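4 min read
12 comments | 31 shares

Lanying Zeng has put out 200 chairs and is worried about it. "Either they come and it's too many people, or they don't and it's too many chairs," she says. It is an hour before the June open day at Agudelo, which occupies the back half of an old carpet warehouse in Lurkdale and has never before let the public in on purpose.

Zeng runs the demonstrations. Her colleague Arturo Sala writes the software that makes them go wrong, or so she introduces him. He takes it well. He has had practice.

What visitors will be shown is a robot tidying a kitchen. They will not be shown it quickly. "People have seen films," says Sala. "They expect it to juggle. Then it spends forty seconds thinking about a banana, and you can feel the room wanting a sandwich."

The system is called Norer, a name neither of them will explain, and it has been practising. Sala gives the tally as 3,182 attempts since the spring, of which 1,990 ended with the right object in the right place. I say that sounds rather good. "It sounds good until it's your crockery," says Zeng.

Hence the toys. Real fruit was tried for a week and abandoned, partly on grounds of cost and partly, Zeng says, on grounds of smell. Plastic fruit doesn't bruise and can be dropped all day, though Sala feels it has made the machine complacent. "It's never met a ripe peach," he says darkly.

I ask who chooses what goes on the table. Zeng does, and she moves things between runs so that Norer can't learn the layout by heart. A man from Vodville, the firm that paid for the chairs, once asked if she might arrange it all more attractively. "I said it's meant to look like somebody's kitchen. He said not his. I believe him."
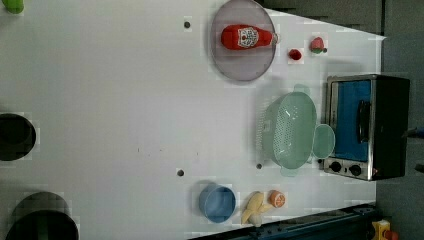 The demonstration table at Agudelo, with ketchup bottle on plate and toaster oven to the right.

The doors open at two. The first child through them wants to know whether the robot can make toast. Sala crouches down and says that it is learning about toast. The child asks when it will be finished learning. He looks at Zeng, who has become very interested in a chair.

"I'd have said Monday," he tells me afterwards, "but she'd have come back."

Comments (12)
© Lurkdale open day pages. Contact us | Back to top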